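The good shoes

I own one pair of good shoes. They are black, they are size 13, and they are 19 years old, which means they have outlasted two cars, a mortgage and my belief that I would one day have a job that called for them.

I bought them for my cousin's wedding in Kendness. The man in the store pressed his thumb down on my toe, looked off into the distance like a doctor, and told me they would give. They have not given. Over the years they have taken a fair amount of skin from the back of my left heel, but I wouldn't call that giving.

What I've learned is that good shoes follow a schedule set by other people's lives. For a while it was all weddings, and I got almost comfortable in them. Then came a long gap when everybody I knew had small children and nobody was invited anywhere that didn't have a slide. Now it's mostly funerals, plus the odd retirement dinner, and my feet have to learn the whole business over again each time.

In September it was Berwyn Ellis's retirement. Berwyn ran the office at Skotau back when I worked there and once sent me home for wearing sneakers to a client lunch, so showing up in anything less than the good shoes was out of the question. I got them out at four in the afternoon for a six o'clock dinner. I thought this was plenty of time.

The first hour went to finding the polish. I own three tins of polish, all dried to the texture of roofing. I used the least dead of them and a sock. My father did this with a brush and a special cloth, on newspaper, with the radio going, and you could see the ceiling light in his toe caps. You could not see anything in mine. They had gone from dusty to greasy, and I decided that under a tablecloth it would pass.

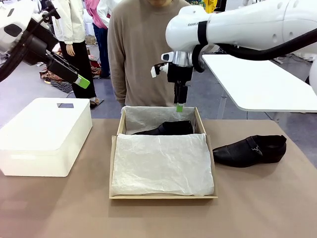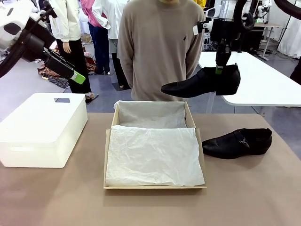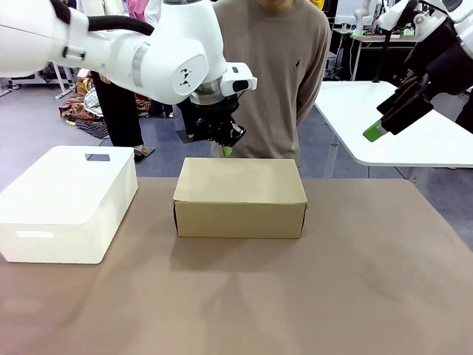 Top to bottom: the tissue paper, a black dress shoe, both boxes shut.

Then there were the laces, one of which snapped. I will not describe the knot, except to say that Gwilym Dafis spotted it from across the room before I'd taken my coat off, and he is a man who wears reading glasses to find his reading glasses.

The dinner was lovely. Elli Tikkanen gave a speech that was mostly about the copier. Berwyn cried at the part about the copier. I sat as much as I decently could, and when the dancing started I found a very deep interest in the coffee.

Walking back to the car was the bad part. I had parked at the far end of the lot, out of some old idea about saving the near spots for people who needed them, and by the halfway point I was people who needed them. My phone, which keeps track of these things whether I like it or not, gave me 1,114 steps for the evening. I felt each one personally.

Sirkka Kiiskinen says I should just buy a new pair, something with a soft sole that only looks formal from above. She's probably right. I even went to look at some. But the man pressed on my toe and told me they would give, and I thought, no, I already have a pair of those.

So the good shoes are back in the closet with a bit of paper stuffed in the toes, behind the vacuum. Berwyn is talking about a birthday party in the spring. I've bought laces.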